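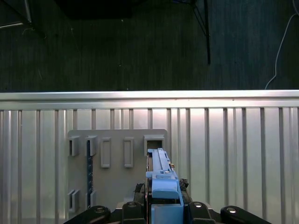

Holder on the corrugated panel, with the narrow end of the light blue part in it.

Visit to the McIver dismantling workshop, Avirberg

The workshop opens to outside visitors twice a year and I went to the February session. It occupies the ground floor of a former print finisher's building, reached from the yard and not from the street door shown on the invitation. Sign-in was at half past nine. The tour took 90 minutes, with time afterwards to go back to the benches.

McIver takes in office desktops and towers at the end of their lease, strips them, tests what is worth testing and sends the remainder on as sorted material. Laptops go to another site and were not covered. Ifeoma Bako, who runs the benches, led the tour. Evander Baird answered questions on drives and record keeping. I have noted below what I would want to know if I were laying out a similar room, and have left out most of the introductory talk on recycling policy.

The room

The floor is carpeted in a dark greenish grey, which I had not expected. Bako's explanation was that dropped screws stay where they land. On the painted concrete of their previous premises they rolled under the racking and were found at the annual clean. The drawback is static, and all work on boards is done at grounded benches with wrist straps clipped in. The straps are tested at the start of each shift and the result is written on a sheet by the door. I looked at the sheet and it was up to date.

Fixtures are mounted on silver corrugated metal panel. The holders sit on flat light grey plates with rounded corners, and each plate can be moved as a unit when a station is rearranged. The holder I looked at longest has a square opening. The matt blue part that goes with it has a slim end to enter the opening, then widens lower down into a stepped block with a rounded lip, and a raised rail runs along its length. I asked about tolerances on parts of this kind. The working rule is that a fit should be free enough to seat without force and close enough not to rattle, and anything that fails either test is remade. No figure was offered.

Lighting is overhead and even. Noise was low throughout, apart from a compressor in the yard.

Opening a tower

Towers are laid on their side with the panel off before they reach the stripping bench. The order of work is fixed and posted at each station:

1. Check the asset number against the Ruteo record.
2. Remove memory and bag it.
3. Photograph the board and the cable runs.
4. Release the drives and place them in the locked crate.
5. Disconnect the power leads, board end first.
6. Lift out the power supply.
7. Take the processor, then the board.

Memory comes out early on account of its resale value, and so the machines one sees part-way through the process have bare slots with the white latches standing at each end. The processor remains in its socket under the retention bracket until the end. Bako considers this the safest place for it, and I agree. A visitor asked whether the lever could be released with the board still mounted. It can, but they prefer to have the board flat on the mat.

Cabling takes more time than any other step. Even a modest tower has a thick black bundle crossing the board and turning down the side of the case, with labels wrapped round it and small cable ties holding the strands. Labels with a barcode are left in place until the loom has been recorded. The ties are cut with flush cutters, never pulled. Loose yellow and black supply leads are tucked away from the drive cage before anything is drawn out of it, as they catch on the mounting tabs.

I would have liked to see how they deal with proprietary supply connectors, which vary between makers and even between model years. The answer given was a drawer of adaptors, built up over time and not catalogued.
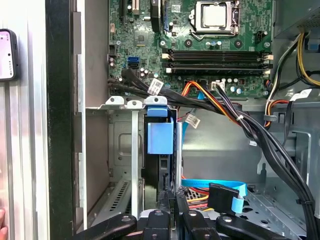 Drives and trays

Evander Baird took over at this point. Drives are the only item tracked individually from arrival to disposal. Each has its own Ruteo entry linked to the parent machine, and the crate does not leave the room until the two lists agree. The record for the day of my visit stood at 3731 drives since the system was introduced. There are 2 unresolved entries, both from the first month, when serial numbers were still typed by hand.

In towers with plastic drive trays, the tray comes out with the drive in it and the two are separated afterwards. Blue trays were the sort on show. The frame wraps around the drive and leaves the green circuit board exposed on one face, so handling is by the frame. Baird was firm on this. Board damage from careless fingers or a slipped tool is the most frequent cause of a drive that fails its read test after arriving in good order, and such a drive cannot be wiped by software and has to be shredded.

Tray removal itself is simple. The handle is released, the tray is drawn out straight and the data and power leads must already be off. Trays that stick are usually bowed from heat or have been put back with a screw standing proud. The station instruction allows one further attempt by easing the opposite edge. After that the cage is unbolted and dealt with on the bench.

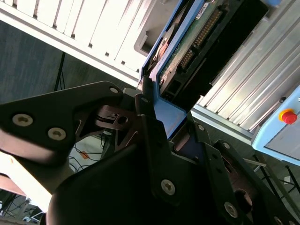 Empty trays are kept where they are undamaged. There is a steady demand for them, chiefly from small repairers whose customers have lost theirs, and they are stored by fitting and not by make, as several makers used the same moulding. Around 73 per cent of trays pass inspection. The commonest faults are a broken latch and a missing locating pin. Broken trays go in the mixed plastics cage, which Baird described as the least satisfactory part of the operation. Small lots of coloured plastic are awkward to place.

Wiping and shredding

Wiping is done in an adjoining room which visitors see only through a window. The racks run Plilar, under licence, and a drive that passes is given a printed certificate number. Failures go into a second locked crate with a red lid. The shredder is contracted in once a month and was not on site.

I asked whether solid-state drives were treated differently. They are, on a separate rack with a different procedure, and all are shredded at present whatever the result. Baird expects this to change but gave no date.

Practical notes

Parking is in the yard, and there is space for very few cars. The bus stop on the main road is nearer than the station. Closed shoes are required and are checked. Photography is permitted at the benches, though not of asset labels or at the window. Tea was available in the corridor at eleven. The printed handout is worth taking, as it includes the station instructions in full, but its floor plan predates the move of the stripping bench to the north wall.

Requests for the next session go to the workshop office by email. State any interest in the wiping room in advance, as they can sometimes arrange for the operator to come out and take questions.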